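Nustemex Bench Cell Marking and Guarding Set

Product page revised Aug 16, 2022

The Nustemex set is supplied to laboratories, colleges and small workshops that operate one or two robot arms at an open table. It contains the floor tape, table markers, signs, log sheets and printed working rules needed to set up a bench cell in line with a site's own risk assessment. It does not replace that assessment, and it is not a safety device.

Contents of the set

Floor tape, yellow and black, 2 rolls
Table edge markers, pack of 100
Rigid signs, 12, with fixing pads
Cable clips and sleeves, mixed sizes
Working rules, bound copy
Daily check log, 3 pads

Working rules

The rules were drafted by Eilidh Tennant for Umberg and reviewed by Olumide Ekwueme of Padar. They apply whenever an arm is powered, including when it is standing still.

Operators shall agree the working area before power is applied and mark it on the table. Where two arms share a table, the area reached by both is to be treated as a single zone, and no hand may enter it until both arms have been stopped.

Small parts are to be placed by hand only while the arms are stopped. Gripper fingers should be inspected for wear at the start of each session - loose or bent fingers must be replaced before use. Items not needed for the task should be kept at the back of the table or on a separate shelf, outside the reach recorded in the log.

Cables shall be checked through the full range of movement of each joint. Slack is permitted where the joint requires it, but no cable may rest on the working surface within the marked zone.

The stop button must be within reach of the operator at all times. It is tested daily and the result signed for.

Ordering

Sets are packed to order by Zheng and are sold singly. Replacement tape, markers and log pads may be ordered separately under the same account. Requests for the working rules in large print should be made when the order is placed - there is no extra charge. 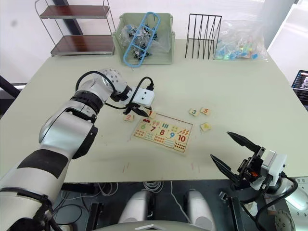
Customers who hold an earlier edition of the working rules may exchange it for the current one by returning the cover page with their account number.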